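Steltinmont Puvance – Safety and Conformity Pack for Two-Finger Grippers

Product information
Specifications
Standards and good practice
Ordering

Overview

The Puvance pack is a set of documents, limit files and test routines for customers who operate two-finger grippers alongside people. It is supplied by Steltinmont under license and is intended for integrators, laboratories and training centers that must show an inspector how a cell was assessed before it was placed in service.

The pack covers the gripper and the tasks assigned to it. It does not replace the risk assessment of the complete cell, which remains the duty of the integrator.

What is supplied

Risk assessment template, with a worked entry for each common pinch point
Limit file for closing force and finger speed
Library of 28 simulated handling tasks
Acceptance record, for signature by the site
Printed handbook, 261 pages

Rules applied to every task

The closing force must be set to the lowest value that holds the part through the full motion. The limit file will not accept a setting above 200 N without a second signature.

Fingertip pads are treated as wear parts. They must be inspected at the start of each shift and replaced in pairs. A pad from a different set may not be fitted, even for a short trial.

A task may be released to hardware only after 700 consecutive simulated cycles without a dropped part. If the part, the fingers or the approach path is changed, the count returns to zero. A change to the lighting or background of the simulation does not reset the count, but must be noted in the record.

Loss of power must not cause the fingers to open. Where the gripper cannot meet this rule by its own design, a mechanical lock is required.

Simulation before hardware

The task library uses small, regular objects whose size and shape are easy to check. The die task is the usual starting point – a cube shows an off-center or tilted grip at once, and the pips allow the orientation to be logged without a special marker.
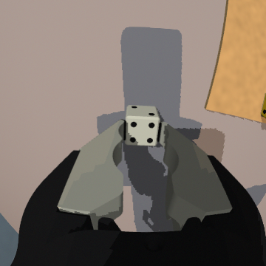
Each task file states the starting position, the permitted contact area and the point at which the cycle is judged complete. Sites may add their own tasks, provided that the same fields are filled in and the file is reviewed by a person who did not write it.

Simulated results are accepted as evidence of method only. Force and stopping distance must be measured on the installed equipment.

Records and review

Acceptance records are to be kept for the working life of the cell. Limit files are reviewed by Steltinmont every September, and license holders receive the revised set at no charge.

Technical contact: Duarte Coelho, Conformity Office, Nandcombe
Distribution: Esteves
Page revised: 07/04/2023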